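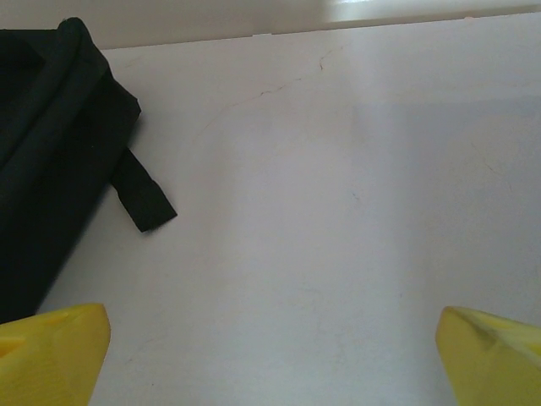

Figure 1. Wrist camera view, soft goods set: open gripper, black fabric bag with strap.

Tilleck demonstration set - progress report to Inditz
17 June 2018

Collection status

The agreed target is 4,000 accepted demonstrations across 5 object groups. Rigid boxes and bottles are complete. Soft goods are in progress at the Padgate bench. Cables and mixed bins have not been started.

Operators guide the arm by hand controller from an open-gripper start to a lift and release. Each example stores the wrist video, joint positions and gripper width. An example is accepted if the lift is held and the logs line up in time.

Soft goods

Bags are slower to collect than boxes. A strap or tab gives the fingers a narrow target, while the body of a bag folds under contact and the final grip point is hard to repeat. We now label strap grasps and body grasps separately. The first 300 bag examples were recorded before this change and are being relabeled from video.

Dark fabric on a pale tabletop separates well in the wrist view. Uneven light across the table has been left as it is, and surface marks are not masked out. Tamihana asked for both in the training data.

Problems

Clock drift between the camera and the arm controller made 2 sessions unusable. The logger now checks the offset at the start of every session and stops if it is out of range.

Next period

Soft goods will close in July, followed by cables. No change to the budget is requested. The mixed bin protocol is still in draft - comments from Inditz are needed before cable collection ends.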